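Prullville Playroom Guide
Section 4: Setting up your role-play corner
Updated January 10, 2023

You've got the floor down and the storage up, so now for the best part of the whole guide! A role-play corner is where children run cafés, open vets' surgeries, post letters to the moon and sell you the same potato over and over again. It doesn't need much room, and you can put one together in an afternoon with a tape measure, a screwdriver and a bit of patience.

This section covers choosing the spot, fitting the furniture, stocking the corner and changing the theme. If you're using the Udumum fabric canopy, read section 5 before you drill any holes. For low shelving, see section 3.

Before you start

You will need:
Tape measure and pencil
Spirit level
Cross-head screwdriver
Drill with an 8 mm masonry bit (brick walls only)
Wall straps and fixings to suit your wall
Masking tape
Felt pads
A second adult for lifting

Caution: Keep children out of the room until step 12 is finished. Screws and plugs are a choking hazard, and part-built furniture tips very easily.

Choosing the spot

1. Pick a corner with two solid walls if you possibly can. Children love having something behind them, and it cuts down on stray traffic from the rest of the room.

2. Mark out your floor area with masking tape. We worked with 184 cm along the longer wall in our own playroom and it felt wonderfully roomy, but a smaller corner will do nicely for two children.

3. Leave a way in at least 80 cm wide. Walk through it carrying a full basket of dressing-up clothes. If you bump into anything, move the tape.

4. Check for radiators, sockets, blind cords and door swings inside the taped area.

Caution: Never put the corner under a window with looped blind cords. Fit a cleat high on the wall, or change the blind.

Note: Leave the tape down overnight. You'll notice all sorts of things the next morning, like the patch of floor where the sun comes in low and makes everybody squint.

Fitting the furniture

5. Put the tallest piece in first, against the longer wall. For most families this is a kitchen or a shop front. Choose one with open shelves if you can, as they take to a new theme much more readily than a piece covered in painted-on detail.

6. Stick felt pads to the feet, then check the piece with a spirit level along the top and again from front to back. Old floors can be surprisingly wonky! Pack the low side with thin card until the bubble sits in the middle.

7. Find the wall studs, or drill and plug if you have brick. Fix a strap to each side of the piece, as high up as its frame allows, and pull both straps tight.

Caution: Check for pipes and cables before you drill. If you aren't sure what your wall is made of, ask somebody who knows before you fix anything to it.

8. Add the low table. The Arkwood play table has a square top 600 mm across and goes together with the four bolts in the bag. Do all four up finger-tight first, then go round again with the key.

9. Tug everything. Lean on it, pull it forwards, push it sideways. If a piece shifts, tighten its straps and try again. 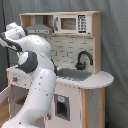 Light wood and white panels, with a grey range hood below the top shelf.

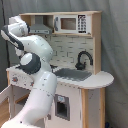

10. Put the rug down last and tape the edges underneath. A rug that curls will trip someone carrying a tea tray, and there is always someone carrying a tea tray.

11. Add a light. A battery lamp with a warm bulb, well out of reach, changes the mood completely. Make sure the battery cover closes with a screw.

12. Pick up every screw, offcut and scrap of tape, then run the vacuum cleaner over the whole area.

Stocking the corner

This bit is such fun, and it's also where most of us get carried away. Start small! A corner with a few good props gets far more play than one where you can't see the floor.

13. Choose one theme to open with. Café, post office and garden centre are all easy.

14. Gather real things where it's safe to do so. Wooden spoons, metal bowls, old envelopes, a retired telephone with its cord removed, a proper order pad. Children can tell a real whisk from a toy one straight away and they nearly always go for the real one.

15. Sort the props into open baskets, one kind of thing in each. Tie a picture label to the handle so that tidying up is a matching game.

16. Hang dressing-up clothes on hooks at the children's shoulder height. Waistcoats, aprons and tabards go on over anything and have no fiddly sleeves.

17. Leave something for writing. A stub of pencil and a pile of scrap paper will turn into menus, parking tickets, prescriptions and some very stern notices.

Caution: Leave out scarves, ties and long necklaces for under-threes. Cut the drawstrings from any bags.

Note: Dried pasta and beans make lovely pretend food for older children. With babies or crawlers in the house, use large pine cones or felt shapes.

Changing the theme

You'll know when it's time. Play gets scrappy, baskets get tipped out and nobody opens the shop. We change ours when the interest drops, which can be a fortnight or can be most of a term. Our vets' surgery opened one August and was still seeing patients when the heating came on.

18. Ask the children what should come next, and take the answer seriously. We've had a lighthouse, a cheese factory and a hospital for trees.

19. Clear the old props into a lidded box and label the end of it. Keep back a few favourites if anybody is upset to see them go.

20. Re-dress the big pieces. A counter becomes a ticket office with one sheet of card and a slot cut in it. A length of blue cloth over the same counter makes a very respectable riverbank.

21. Put out half of the new props on the first day and the rest a few days later. It's like opening the shop twice!

Note: The Trịnh folding screen (section 6) is brilliant for this. Peg a painted sheet to it and you have a new back wall in minutes. Open it into a zigzag so that it stands firmly, and don't use it next to a doorway.

Looking after the corner

Every week: wipe hard surfaces with a damp cloth and dry them straight away. Shake out the rug. Look through the baskets for anything split or splintered.

Every month: check the wall straps and the table bolts, and tighten any that have worked loose. Wash the dressing-up clothes. Test the lamp and change the batteries if it has gone dim.

When wood starts to feel rough: sand lightly along the grain with fine paper, wipe away the dust and rub in a thin coat of toy-safe oil. Leave it in an airy room until the surface feels fully dry to the touch. Painted parts only need a wipe.

Caution: Cloths soaked in oil can catch fire by themselves when they're bundled up. Lay them flat outdoors to dry before you throw them away.

If something isn't working

The corner is ignored: move one familiar toy into it, or sit down in there yourself with a cup of tea and wait.

Everybody wants the same job: make two of it. Two tills, two stethoscopes, two chef's hats.

Props wander all over the house: put a return basket by the playroom door and empty it at bedtime.

A strap keeps coming loose: the fixing is probably wrong for the wall. Take the furniture out of use, fill the hole and refit into a stud or with a heavier plug.

Continue to section 5, Canopies and curtains.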